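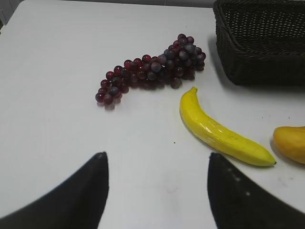 I've been grumpy about a robot arm since February. My friend Mwanahawa Mutiso and I run Nekum, a tiny outfit that tries out sorting arms for grocery stores, and our Jolomlow has a fault I can't stop complaining about. It lets go of things, then reports a good pick. Cheerfully! Every time!

The dropping I can live with (I drop groceries too). What bugs me is the log. The arm closes its fingers, the motor hits its target position, and the software writes down a success whether there's fruit in there or not. We ran 399 picks and the screen said 399 good ones, while Mwanahawa was literally chasing a lemon under the desk.

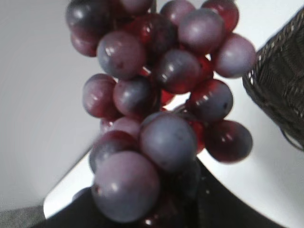
Grapes up close, with the gripper right below the bunch.

Bunches are the worst for this. You squeeze a couple of grapes, the rest swing, and the whole thing slides out on the way to the basket – and the arm carries on and opens over the basket like it's delivering a present. Hussam Qudah, who wrote the grasp code, says a force reading at the end of the lift would catch it. He's right, and it took him 20 minutes to add. So why did it ship without one?

My guess is that a success number looks great on a sales page. I think any arm working near people should have to prove it's holding something before it moves, and if it can't tell, it should stop and say so.
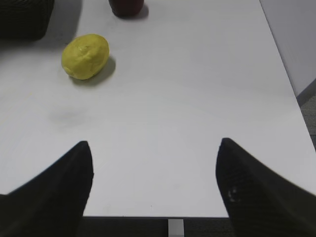

Can't you just slow the arm down?
We tried that first. Fewer things fell, but the log was still wrong about the ones that did.

Hussam's fix is on our arm now, and I'm still waiting for Jolomlow to answer my email.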